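Waltlow Play Kitchen Loan Scheme
Progress report to the Cornlow Fund
Prepared by Renata Palma, 2018-10-04

1. Period and scope

The report covers work from July onwards on the tabletop food and tableware set. The grant pays for the selection of pieces, the sorting method and the printed layout card. Storage and transport are paid from our own budget and are not reported here.
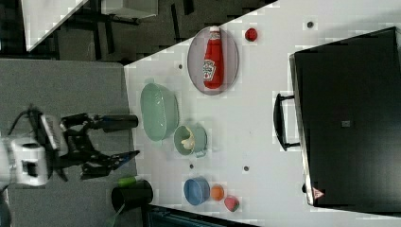
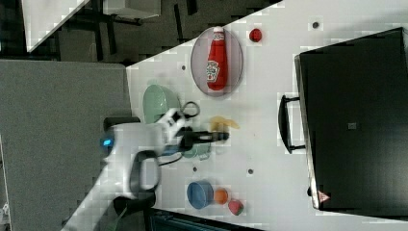
Table layout: ketchup bottle on the oval plate, small red piece to the right of it.

2. Contents of the set

The selection is settled apart from the bowls. The set combines tableware in muted colours with food pieces in strong ones, so that the food can be found quickly against the plate or bowl it is put on. Getachew Wolde has checked the list against the order from Bunnag and found two lines wrongly described. Both have been corrected in the register, which now holds 2,708 entries across all sets.

The bowls remain open. Two suppliers quoted, and the cheaper one could not confirm a delivery date. Zorkutis has confirmed, at a higher unit price, and we propose to accept. The difference can be met from the printing line.

3. Layout and tidying

Users are asked to lay the pieces out on a white table, sort them, and put them back in the order given on the card. Long pieces such as the bottle go on the oval plate. Round pieces go in bowls – they roll otherwise. Elżbieta Laskowska has rewritten the card in shorter sentences and moved the return order to the front. The first version had it on the back, where it was often missed.

4. Loans

There were 93 loans in the period against a target of 200 for the full year. Sets came back incomplete on 3 occasions. In each case the missing piece was a small one, and replacements have been charged to the contingency line.

5. Matters outstanding

– Bowl order: approval needed from the Fund before we sign.
– Card: second proof due from the printer. Yaowalak Rattanakul will check colours.
– Register: Otis Nguyen-Tran is adding a field for the condition of each piece on return.

No change to the end date is requested. A revised budget sheet is attached as Annex A.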